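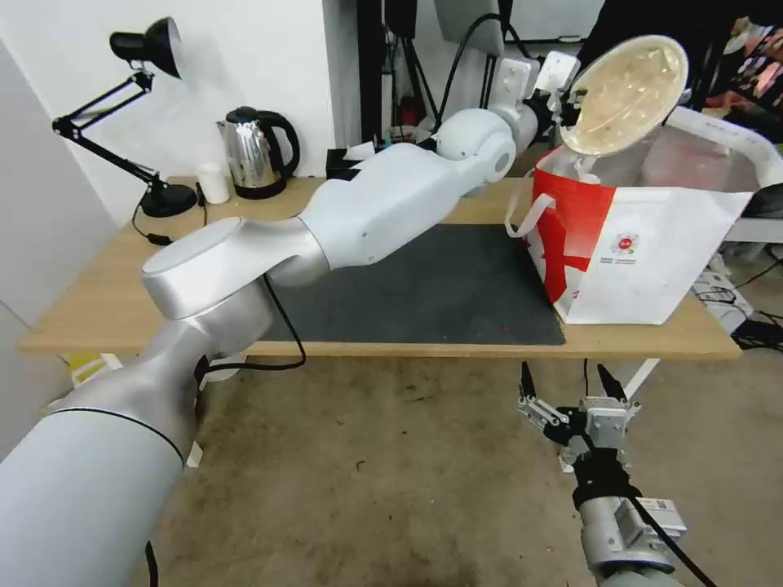
Looking after the Restow cell

The two-armed table cell at Olvera is now on a fixed service plan. It spends its days clearing bowls and other light items off a mat and into a paper bag, so the wear shows up first in the grippers and cables. The plan was agreed on 05/05/2023 and has two parts.

Grippers

Fingertips are checked every 200 picks and changed at 1,000. Wipe them with a dry cloth before each run, and brush any crumbs off the mat while the arms are parked. Food bits get into the linkages and the fingers then close unevenly. The last pair came off at 1,269 picks and had started to let bowls slip at the rim. 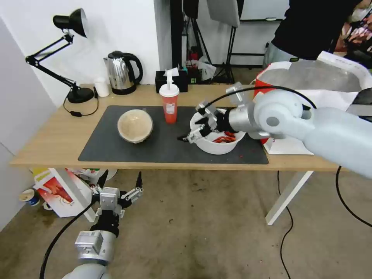 Cables and mat

Each arm has a black cable that needs enough slack for a full reach across the table, and no more. Move the arm slowly to its furthest point and watch the loop – if it pulls tight or catches the table edge, refit the clip.

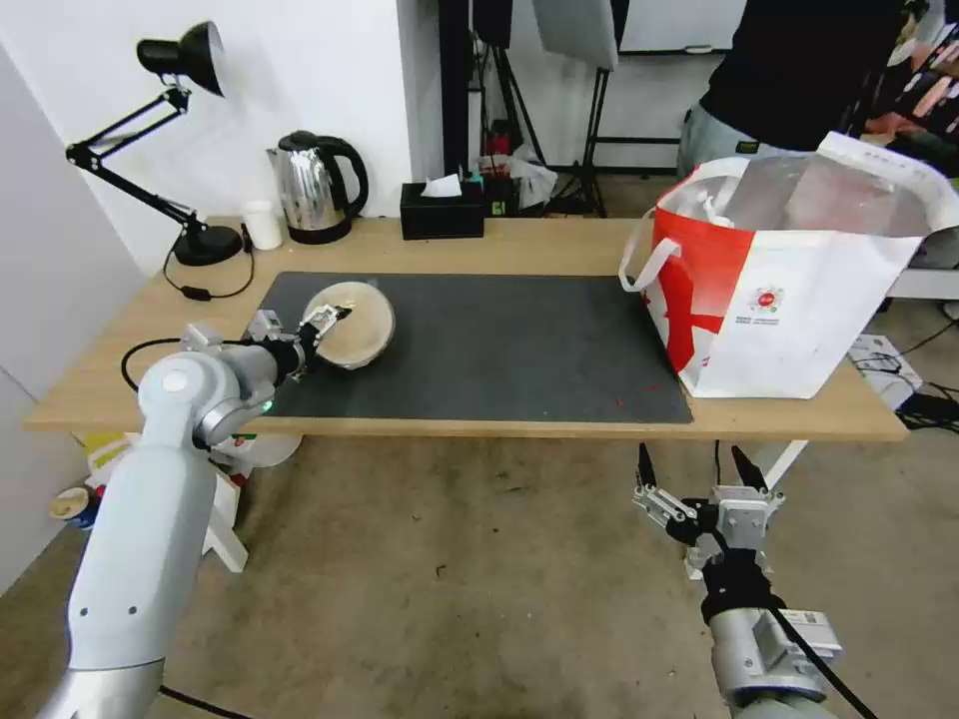
The mat should lie flat. If it has been moved, run the Pletis height check again before starting work. Spare fingertips are in the Fluravow drawer, and the next full service is in August.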